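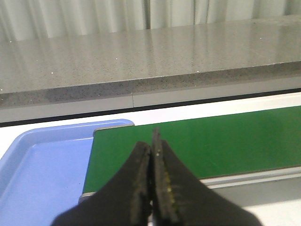
You clean the fingers first, Rami Issa told me on the telephone, and only after that you are allowed to have an opinion. I had already an opinion. I had been alone with the cell since six in the morning and I had made four pages of notes, and my opinion was that the program was wrong and that I should write it again from the beginning.

"What do the pads look like?" he asked.

I looked. The left finger had small scuffs. On the right one there were little flecks, yellow going to green, pressed into the pits of the pad.

"A bit used," I said.

"A bit used," he repeated, and I could hear that he was eating something. "Take the soft brush. Call me after."

This was in June, in Skestley, in my second month at Urkgate. My desk was beside the compressor and my English was still the English of manuals. I could say "remove the retaining ring" without any mistake, but in the bakery I pointed with my finger. Rami had put together the cell in the winter. In May they moved him to the other building, and the cell was given to me with one key, one folder and a box of screws which belonged to nothing.

The work of the cell was simple to say. A push button comes in the tray. The arm picks it up and puts it on the belt. The belt carries it to the end, where a camera looks at it, and if it is good it goes on. We tested this for a customer, Koubek, and Koubek wanted to see 3,000 picks without a person touching anything. Mrs. Koubek had written this number in the order herself and had drawn a line under it.

We had reached 543. It was our best run. At the next pick the fingers closed, went up, and the button turned slowly between them and fell back into the tray. The arm did not notice. It traveled to the belt and opened its fingers very carefully over it, and put down nothing. I watched it do this and I felt ashamed for both of us.

So I took the brush. I pressed the stop, hung my tag on the switch, and opened the fingers by hand as far as they go. It is a strange thing to stand so near to a machine which until this minute you have seen only through a fence. I brushed from the root of the pad to the tip. Some of the flecks came away and some stayed. I did it again with a cloth and a little alcohol, and after this I waited until the smell was gone, as the folder said.

Then I ran the cell. It dropped a button at pick 107.

"Good," said Rami, when I called him.

"It is worse than before."

"Yes. Now it's worse for a reason you can find. Is the tray where it was?"

I said that the tray was exactly where it was. I was offended by the question. I am a careful person; my mother used to say that I put even my shoes in alphabetical order. The tray had stood on the table since I came, pale blue, with one side under the end of the conveyor, and I had never moved it.

"Did you lift it when you cleaned?"

I was quiet.

"There was dust under it," I said after some time.

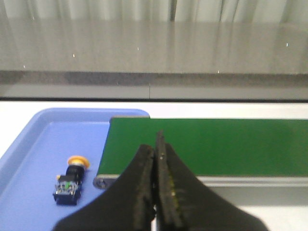 He did not laugh at me, and for this I was grateful. He explained that the tray had no pins to hold it. He had wanted to make pins in the winter, and there was always something more urgent, and then it was spring. So the place of the tray was kept by the eye of whoever put it there, and a button that lies in a tray which has moved by the thickness of a coin will be taken by its edge. It holds for some picks. Then one comes that lies a little more crooked than the others, and it turns.

"Before I cleaned it, it was also dropping," I said.

"Then you have two problems. Some days there are two."

I wrote this in my notebook. I wrote down everything he said at that time, also the things which I think now he said only to fill the silence while he was walking between the buildings.

I spent the afternoon making a corner. I took a piece of aluminum angle from the scrap, cut it, took off the burr with a file, and drilled it. I did not want to make holes in the table without permission, and the man who could give permission was at the dentist, so I fixed the angle with double tape and wrote TEMPORARY on it in capital letters with the date. I pushed the tray into it. I took it out and pushed it in again nine times, and every time I brought the arm down slowly to the pick position and looked at the gap on both sides of the button with the feeler gauge. Nine times the gauge said the same.

The gap was not the same left and right, however. It was always smaller on the right. I brought my face down to the table and looked at the fingertips when they were closed. The right one stood higher than the left.

I do not know how long I looked at that. For two months I had seen it every day, and I believed it was made so.

I called him again. It was after five and I could hear traffic.

"Are the tips supposed to be at the same height?"

The traffic went on for a moment.

"Say that again," said Rami.

I said it again, slowly, in the English of manuals. I said that the tip of the right finger was located above the tip of the left finger.

"It's the screw," he said. "Oh, that is my screw. I changed that finger in February, in the evening, and I had the short one in my pocket. Don't run it. I'm coming over."

He came with his jacket on and stayed with his jacket on. We took the finger off together. The screw was too short by three threads, and the finger had walked up in its slot, a hair every week. I found the long screw in the box of screws which belonged to nothing. I was happy about this in a way that was too big for a screw.

He let me put it in. He held the lamp, and he did not say "tighter" or "careful" or any of the things people say when they hold a lamp. When I had finished he put his thumbnail over both tips and moved it from one to the other.

"Feel," he said.

I felt. My nail did not catch on anything.

We taught the pick position again, the two of us, and this is slow work. You bring the arm down one tenth, you look, you bring it down one tenth more. He asked me where I had learned, and I told him about the Werance factory, where my father worked also, and where there were forty arms in one hall and I was allowed to touch none of them. He asked me what my father did there. I said he swept under them. Rami nodded and brought the arm down one tenth.

It was dark when we had it. He said we should start the run and go home, and look in the morning. I said that I would like to stay for a little. He looked at the coffee machine and then at me, and told me which button on it sticks.

Before he went he stood a moment at the belt with his hand flat on it.

"This you check also," he said. "Everybody looks at the arm. The arm is the interesting one. If the belt goes to the side it'll carry your button past the camera and the camera will say bad, and you'll be a week looking for a bad button." 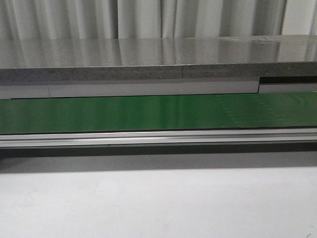
The night

I sat on the step ladder, outside the fence. The arm went down and up. It has a small sound at the bottom, when the fingers close, like when a person puts down a pen. In the first hour I counted with it. After that I only listened for the sound, and when it came I could look at my notebook or at the window.

At a quarter past eleven I got up and checked the belt, from outside, with the lamp. I looked along the rail with one eye. The edge of the belt ran the same distance from the rail as it had run at six o'clock. I wrote it down. At midnight I wrote it down again, and at one.

The pick number passed 107 and I did not notice it. I noticed 543. I stood up for that one, with my coffee, and the fingers closed and went up, and the button hung straight between them. They carried it to the belt and let it go.

I wanted to tell somebody. In Skestley at this hour there was no one I could tell, and at home my father would be getting up soon for the early shift. I waited until it was his time and I called him.

"What is that noise?" my father asked, in our language.

"It is the arm," I said. "I repaired it. With another man."

He wanted to hear it, so I held the telephone near to the fence. I think he listened to ten or more picks. I heard him put the water on, and then he came back.

"Does it make dirt?" he asked.

"A little. From the pads."

"Where does it fall?"

I had to think. I had brushed the fingers, but I had not thought about where the flecks go. I took the lamp and looked under the end of the conveyor, where the tray goes in below it, and I told him it must be there, in the corner where I put my piece of aluminum.

"Then you leave a gap for the brush," said my father. "If they close the corner it fills up, and then the thing doesn't sit. They always close the corner."

I wrote it in the notebook, under what Rami had said.

The morning

Rami came at seven with two rolls in a paper bag. The arm was still going. He read the number on the screen and gave me the larger roll.

"The corner has to be changed," I told him. "When the run is finished. It needs a gap."

"What for?"

"For the brush."

He bent down and looked at my piece of aluminum, with TEMPORARY on it. He looked quite long.

"Three millimeters?" he asked.

"Five," I said. "The brush is old."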